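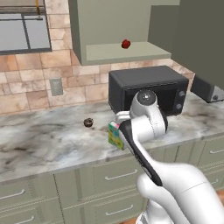 Skosaswood Holiday Cottages
Kitchen safety check, end of season
Carried out by: Nilton Mosquera
Date: 7/12/24
Property: Liepiņa, ground floor kitchen

A word before the list. I have kept to the order we used in August so that the two sheets can be laid side by side, and I've written rather more in the comments than the boxes really allow (sorry, the backs of the pages are full too). Anything marked ACTION wants doing before the next guests arrive.

1. Smoke and heat alarms
Heat alarm in kitchen tested: OK
Smoke alarm in hallway tested: OK
Comment: Both good and loud. The hallway one has a yellowed cover but it is well within its replacement date, so please leave it be until spring.

2. Fire blanket and extinguisher
Blanket on hook by the door: OK
Extinguisher pressure in the green: OK
Comment: The blanket had been folded back into its pouch with the tapes tucked inside, where you'd never find them in a hurry. I have pulled them out again and they hang as they should.

3. Plugs, sockets and leads
Sockets firm on the wall: ACTION
Kettle and toaster leads sound: OK
Comment: The double socket nearest the sink moves when you pull a plug out. I have put tape across it and left a note. It needs an electrician, please, even if it only looks like a loose screw.

4. Cooker and hood
Knobs turn and click off: OK
Hood filter clean: ACTION
Comment: The filter is thick with grease and I'm afraid it was the same last time. It comes away with two clips and does very well in a sink of hot water and soda crystals — half an hour's soak and a soft brush. Let it dry fully before it goes back.

5. Hot water
Temperature at kitchen tap safe: OK
Warning sticker in place: ACTION
Comment: The sticker has gone again. There are spares in the blue Fillura folder, behind the boiler papers.

6. Floor and step
Floor even, no lifted edges: OK
Step to back door marked: OK
Comment: The new white strip on the step is a lovely improvement and shows up well at dusk. Thank you to whoever laid it so neatly!

7. Cleaning products
Stored up high, lids tight: ACTION
Comment: The drain cleaner was under the sink with the dishcloths. I've moved it to the top cupboard for now, but families with little ones do stay here and a child lock would be money well spent.

8. First aid box
Contents in date: OK
Comment: Low on the small plasters, so I have added a packet from my own car.

Next visit goes to Skullska, where I'll need the key to the meter cupboard left out for me.

Signed: N. Mosquera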